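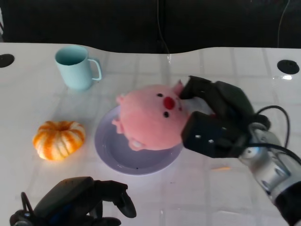
Masanobu Sekiguchi
Technical Writer, Farka Themes

Section 8. Installing and Configuring the Vitton Theme

This section covers a first installation of the Vitton theme on a site that runs the Jovport content manager. If an older copy of Vitton is already active, go to Section 9 (Updating) instead. The steps for a child theme are in Section 11.

8.1 Before you start

You need an administrator account on the site, access to the site files by SFTP or through the host's file manager, and the package vitton-full.zip from your Farka account page. The package holds 1,582 files once unpacked. Some hosts place a limit on file count, and the free tier of several shared plans will reach it.

Unpack vitton-full.zip on your own computer. Inside are two further archives, vitton-theme.zip and vitton-demo.zip, and a folder named docs. Do not unpack the two inner archives.

Caution: Back up the database and the media folder before going further. The demo import in 8.4 writes to the same tables as your live posts and has no undo.

8.2 Installing the theme

1. Log in to the admin area and open Appearance > Themes.
2. Select Add Theme, then Upload.
3. Choose vitton-theme.zip. Do not choose vitton-full.zip. The installer rejects it with the message "Missing style manifest."
4. Wait for the line "Theme unpacked" to appear. Do not reload the page while the progress bar is moving.
5. Select Preview. The preview opens in a new tab and does not change what visitors see.
6. If the preview loads, return to the first tab and select Activate.
7. Open Settings > Cache and select Clear All.

Note: If the upload stops before it finishes, the server's upload limit is lower than the size of the archive. Unpack vitton-theme.zip, copy the resulting folder to /themes/ by SFTP, and continue from step 5. The folder name must be vitton, all lower case.

8.3 Assigning widget positions

Vitton defines 13 widget positions. Widgets from your previous theme are kept, but any widget whose old position has no match in Vitton is moved to Unassigned and is not shown.

1. Open Appearance > Positions.
2. Expand Unassigned at the bottom of the list.
3. Drag each widget to a Vitton position. The three used on most blogs are header-right, sidebar-main and footer-a.
4. Select Save Layout. Leaving the page without saving discards the changes, and there is no prompt.
5. View the home page in a private window and check each widget.

The position named banner-wide accepts one widget only. A second widget placed there is saved but hidden - remove the first to show it.

Widths are set by the theme and cannot be changed from this screen. To change the sidebar width, open Theme Options > Layout and enter a value in the Sidebar field. The value is a percentage of the page width. Values under 23 are ignored and the default is used.

8.4 Importing the demo content (optional)

The demo content reproduces the pages shown on the Farka site. It is meant for a new, empty site.

1. Open Tools > Import and choose Vitton Demo.
2. Select vitton-demo.zip.
3. Clear the Import Users box unless you want the sample authors.
4. Select Run Import.
5. When the import ends, open Settings > Reading and set the front page to Demo Home.

Caution: Running the import twice creates duplicate pages and menus. If the first run fails, restore the backup made in 8.1 before trying again.

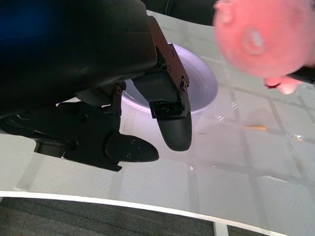

Can I switch back to my old theme after activating Vitton?

The old theme stays in Appearance > Themes until you delete it, and you can activate it again at any time. Widget positions for each theme are stored separately, so the earlier layout comes back as it was. Demo pages remain on the site and must be removed by hand.

8.5 Fonts and the Hosoda add-on

Vitton ships with two font families, both loaded from your own server. Other families need the Hosoda font add-on, sold separately.

1. Install Hosoda from Add-ons > Upload.
2. Open Theme Options > Type. A Source menu now appears above the font list.
3. Set Source to Hosoda and select a family for headings and one for body text.
4. Select Save, then clear the cache as in 8.2, step 7.

Note: Each weight you turn on is a separate download for the visitor. Regular and bold are enough for most blogs.

If headings show in a plain system font after saving, the add-on is active but its license key has not been entered. Enter it under Add-ons > Hosoda > License. The key is on the order receipt, below the order number - it is not the same as the key for the theme.

Next: Section 9, Updating Vitton.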